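Als der Greifer nicht mehr losließ

Im Juli blieb am Zweiarmplatz von Clerkis in Culladstead ein Arm mitten im Zug stehen, die Finger noch am Griff. Ratih Jugah hatte an dem Vormittag Aufsicht. "Der Arm zog weiter, obwohl das Programm schon beim nächsten Schritt war", sagt sie. Nach 15 Sekunden drückte sie den Not-Halt. Verletzt wurde niemand.

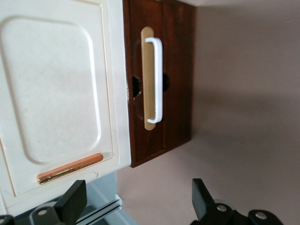
Zwei weiße Arme, ein Tisch, ein Kasten mit weißem Bügelgriff.
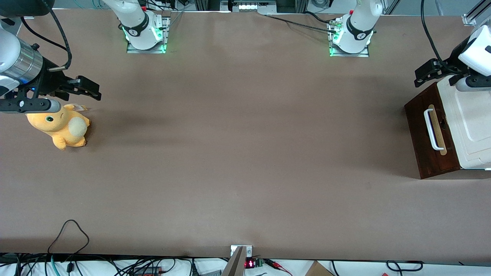 Latuheru sieht den Fehler weniger im Greifer als in der Freigabe. Die Software habe das Öffnen der Finger als erledigt gemeldet, sobald der Befehl verschickt war. Eine Rückmeldung vom Greifer selbst sei gar nicht abgefragt worden. "Das stand so seit dem ersten Tag drin", heißt es von ihm.

Jugah widerspricht nur in einem Punkt. Das Protokoll habe den Fehler 243 schon vorher gezeigt, bei 5 Durchläufen, und jedes Mal sei die Meldung weggeklickt worden. "Auch von mir. Der Arm lief ja weiter."

Inzwischen wartet die Steuerung auf das Signal des Greifers. Bleibt es zwei Sekunden aus, halten beide Arme an, und jemand muss am Pult quittieren. Die Kraftgrenze beim Ziehen wurde gesenkt. Soltbridge, von dort stammt die Steuerungssoftware, hat die Änderung geprüft, aber noch nicht in die allgemeine Fassung übernommen.

Ob ihr das reicht? "Für Schubladen und Türen ja", sagt Jugah. Den Test mit zwei Armen am selben Griff hat sie vorerst gestrichen. Er soll wieder auf den Plan, wenn die neue Fassung da ist.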